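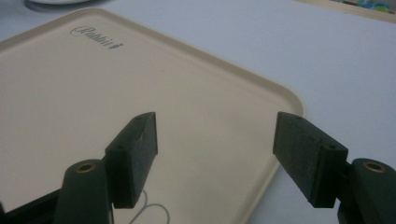
*Item 2: the Rabbit tray.*

**Kimaro Building, second floor shared room. Minutes, Friday, April 11, 2025**

Chair: Neema Makori. Minutes: Nassoro Barasa, who lost the draw again. Six others came, two of them for the cookies.

**1. Last minutes**

Approved after one correction. The dishwasher was described as "pending." It should have read "a rumor."

**2. Trays**

The order from Tredska was for plain trays. We got trays that say Rabbit in curly script, with a line drawing to go with it. Neema has written to Tredska twice. They replied once, with a survey.

Discussion followed on whether to send them back. Return shipping is $90, and the person who opened the carton did so with great enthusiasm and a bread knife. A show of hands kept the trays, four to three, with one abstention on the grounds of being on the phone.

The raised edge was praised. The old trays from Lurkwood had no edge at all, and the carpet remembers.

**Agreed:** keep the trays. Nassoro to fill in the survey.

**3. Laying out lunch**

Long item. The present system is that plates go wherever there is room and everyone reaches across everyone else. Neema proposed one tray per person, plate on the tray, cup to the right of the plate. Somebody asked about left-handed people. Somebody else asked whether the tray should go back to the stack before or after it is wiped, and was looked at.

The white plates stay. They are round, the trays are rectangular, and a motion to buy rectangular plates was not seconded.

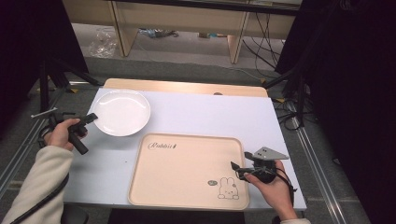
One member felt the plate should sit in the top left of the tray every time, so that whoever clears up can stack without thinking. Neema said she had never seen anyone at Skulstead think while stacking, but would put it on the notice.

**Agreed:** plate top left, one-month trial, review in May.

**4. Wiping down**

The white tabletop shows everything, which was raised as a complaint and also as a point in its favor. Cloths are under the sink. They have always been under the sink. Trays are to be wiped on both sides, the underside being where the jam goes.

**5. Money**

The yearly budget for the room is $3,000. If we also buy the $545 shelf unit requested in January, the total committed comes to $2,975. This leaves $25 for tea until the end of the year. The shelf unit was put off. The tea was not discussed further, out of respect.

**6. Any other business**

A fork is missing. It was missing last time too, but this is a different fork.

Next meeting in May, same room. Bring your own mug.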